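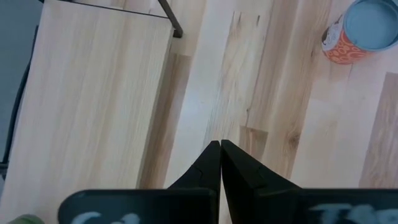
I've had the Grindau two-arm kit from Clekano for a month now, so here are my notes for anyone thinking of ordering one. The kit costs $1,512 without the arms, and for that you get the gripper fingers, the wrist camera mounts, the cables and a year of the Doltia software.

Setup took me 40 minutes, most of it spent on cable routing. The manual is thin on that part. Afia Issahaku at Clekano support sent me a better diagram the same afternoon.

I've been using grocery items for testing, mainly cans.

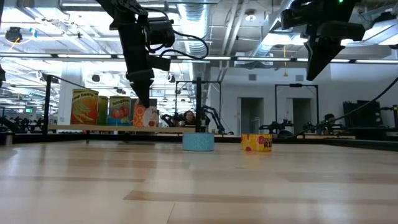
Two arms over the table, with the shelf of cans behind.

The fingers are narrow, and I like that for getting in between things on a shelf. They come in black only. I would order a spare pair, as the tips are rated for 1,000 hours and shipping is slow.

The software gets a lower grade from me. Version 2 dropped the old replay view, and I used that daily. Clekano says it will be back in February.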